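**Two-arm cell at Murwood back up after cable and calibration work**

The two-arm sorting cell at Murwood is running again after spending most of April acting up, and I got to hang around for the better part of a morning while Hiba Kanaan finished putting it right. Hiba looks after the cell for Dritix, the small outfit that built it, and she let me hold the flashlight, so consider me deeply involved in this repair.

If you haven't been following along, the trouble started with the left arm dropping out in the middle of a reach. It would stop, sulk, and come back after a restart as though nothing had happened. Swapping the power supply didn't help. Neither did the software update, which everybody at Murwood had been rooting for (me included, I had already half written that story). What Hiba finally found was a worn spot in the cable, right where it had been tied down too tight near the second joint. Every time the arm stretched out, the tie pulled on that one spot, and after enough stretching the signal got flaky.
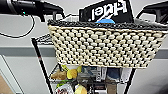 Cable routing sounds like the dullest subject on earth, and I went in expecting to be bored by it. Hiba's view is that most of the faults she gets called out for are cable faults wearing a disguise, and she has a very firm idea of how much slack an arm should carry. Too little and you get what happened here. Too much and it snags on whatever is sitting nearby, and on this job there's plenty to snag on, with that knobby rope basket parked on top of the wire cart and both arms working down toward its rim. She settled on one loose loop hanging down by the wall on the left side and coming back up to the arm, and then she ran the arm through its full range 12 times with her hand on the stop button, watching the loop and nothing else. On the third pass she didn't like something, backed it off, moved a clip the width of a finger, and started over from one. I asked what she had seen. "It was thinking about catching," she said.

The second half of the job was calibration, and that took longer than the cable did. Once an arm has been taken apart and put back together, its idea of where it is can be off by a hair, and with two arms sharing one basket a hair matters. Hiba brings each arm to a set of marked positions with a Hateck gauge (her own, in a case she doesn't let anyone else carry), writes down the error, corrects it, and goes around again. The left arm started the morning off by almost 2 millimeters at full reach. By the time the coffee was gone she had it inside the limit she wanted, and she was in a noticeably better mood.

The right arm was supposed to be fine. It was mostly fine! But she checked it anyway and ended up snugging down a couple of mounting bolts and relubricating the wrist. She also went over the gripper pads and decided they'll last until the next visit, though she wrote that down with a question mark after it.

Then came the part I'd been waiting for, which was the test load. Murwood uses the cell to practice on mixed household stuff, so the cart gets stocked with things of different shapes and firmness. The lemons are apparently easy. Ginger is a pain, since no two pieces offer the same place to grab, and the soft packages can go either way depending on how they're lying. Hiba's rule is 100 picks without a dropout before she signs off. A bad grab doesn't reset the count, only a lost signal does, and she got through the whole set on the first try.

The cell went back on its regular schedule that afternoon. The folks at Farahani, who share the floor and had been lending Murwood a bench and a spare controller in the meantime, have their controller back, and I'm told the bench is still under discussion.

A few changes come out of all this. The tight ties are gone from both arms and have been replaced with wider clips. There's a new line on the daily checklist to look over the cable loops before power-up, and the arms get a full cable inspection every 17 weeks, whether or not anyone has complained. Hiba wanted it sooner, Murwood wanted it later, and that's where they met. She'll be back for the gripper pads before then.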